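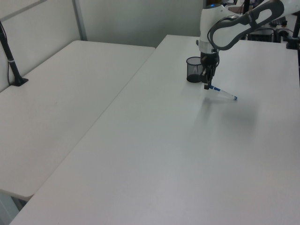 10th December

I have finally dealt with the pens. I know that sounds like a small thing to put at the top of a diary page, but I have been stepping around the pens since May, and tonight I feel lighter than I have in weeks, so they are getting the whole entry.

It started because I couldn't find one to sign for a parcel. The poor woman stood on the step with her collar up while I opened the hall drawer, then the kitchen drawer, then the bowl where the keys are supposed to live, and every single pen I brought out to her was dry. She had one of her own in the end, of course. I thanked her far too much and shut the door, and then I pulled the hall drawer right out of its runners and carried it to the table, and that was my afternoon gone.

There were 54 of them by the time I had been through the whole house. I wouldn't normally count, but I was making piles, and once you have made piles you want to know. They came out of coat pockets and the sewing box and the glove compartment, and three were down the side of the armchair along with a teaspoon. I tested every one on the back of an old calendar, round and round in loops, until the page looked like something a bored child does during a long phone call. It was very soothing. I had the radio on low and a pot of tea going, and I let the tea get cold twice.

What surprised me was how many I felt something about. There was the green one from the Jayasinghe wedding, with their names down the side nearly rubbed away, and I sat there remembering the rain and the rice and how we all danced in our socks because the floor was so slippery. There was the fat one from Mendstead that Mother used for her crosswords the last winter she was in the house there. It doesn't write anymore. I tried warming it between my palms, and I tried it on the sole of my shoe, which is what Dad always swore by, and nothing came out but a scratch. I've kept it anyway. It has gone in the little dish by my bed, where it isn't taking up room from anything.

The markers were the worst of the lot. I am hopeless about caps, I always have been – I put them down on the nearest flat thing and then walk off to do what I was doing, and the next morning there is a marker lying open like a fish. Out of the whole heap 13 were worth keeping, and those I wiped with a damp cloth and stood up in the mesh cup on the desk. I love a mesh cup. The old mug I used before had an inch of gray fluff and pencil shavings at the bottom that I couldn't see and didn't care to think about, and with mesh you can just hold it upside down over the trash and give it a knock.

I phoned Fereshteh Rashti while I was wiping, mostly to brag. She was very patient about it. She said she keeps two pens in her entire apartment, one by the phone and one in her bag, and when one runs out she buys another. I can't imagine living like that, but I did think about it afterward while I was sliding the drawer back in, and how nice it was to feel it go all the way to the end without catching. She wants me to come over before the holidays and do her spice shelf. I said yes before she had finished asking.

Then I wiped the desk itself, since I had the cloth in my hand. I had forgotten how pale it is. There was a ring from a cup that took some rubbing, and a blue line near the corner from one of my uncapped friends that did not want to come off at all. A bit of toothpaste did it. I stood back and admired it with the lamp on, and then I admired it with the lamp off.

Supper was late and only toast and the end of the soup, but I ate it at the clean desk, looking at my cup of pens. Tomorrow I must write the cards, and I have no excuse left about not having anything to write them with. The address book is on the chair. I still need stamps, and I have a feeling there are some in the sewing box, under the buttons, where I saw something flat and didn't stop to look.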